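Drying clothes indoors without soaking the walls

I spent most of the winter measuring humidity in one bedroom. The reason was a patch of mould behind the chest of drawers, the size of a saucer when I found it and a good deal larger by the time I had finished reading about it.

The equipment was a Zelteck logger on the windowsill, a second one on the inside of the external wall, and a kitchen scale. The scale matters more than the loggers. Weigh the clothes as they leave the machine, weigh them again when they are dry, and the difference is the water you have put into the air. A single cotton jumper gave up 491 g. A full load is several times that, and it all has to go somewhere.
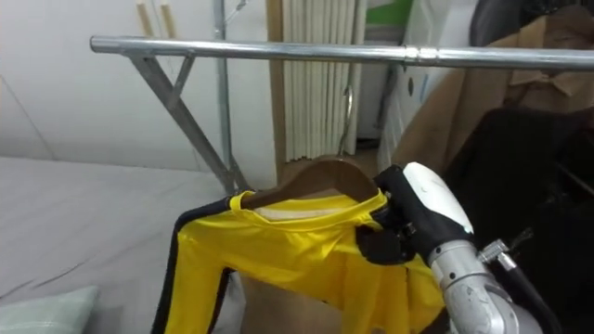

Yellow top on a wooden hanger.

With the door shut and the window closed, relative humidity at the sill went from 44 per cent to 90 overnight. The wall logger lagged behind and then stayed high for most of the following day. That lag is the part worth knowing. Plaster takes up moisture slowly and gives it back slowly, so airing the room for ten minutes in the morning brings the reading at the sill down nicely and does very little for the wall.

Spacing came next. I had always hung things close together to get the whole load on at once. Leaving a hand's width between garments shortened the drying time more than turning up the radiator did. Hangers beat folding over a bar for anything with sleeves, as the two halves of the cloth are not pressed against each other. Thick collars and cuffs are still the last to go.

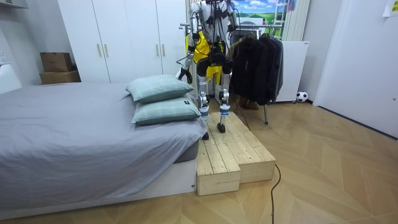
I also tried a dehumidifier, a Pronow compressor type lent to me by Jolanta Czerwiński. Its tank held 557 ml after the first run. It works, though it is loud enough that I would not sleep next to it, and compressor models lose a lot of their output in a cold room. If your bedroom is unheated, look at a desiccant model instead – they use more electricity but keep working at low temperatures.
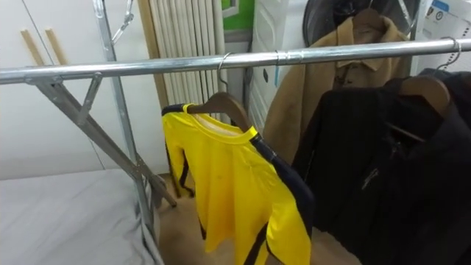
Peadar Mac Giolla
Building services technician, writes this blog

Settings, for those who asked last time. Humidistat at 50 per cent, door shut, window shut, fan on low and pointed along the rail so the air passes between the clothes. Running it with the window open means drying the street. Without a dehumidifier, do the opposite: window open a few centimetres, door shut, radiator on low.

An extra spin cycle costs very little and removes water that would otherwise have to evaporate. I now do this with everything except wool.

The mould was cleaned off in March and has not come back so far. I moved the drawers forward by a few centimetres at the same time, so I can't say which change did it. The wall logger stays where it is until next winter – I want a full year of readings before I repaint.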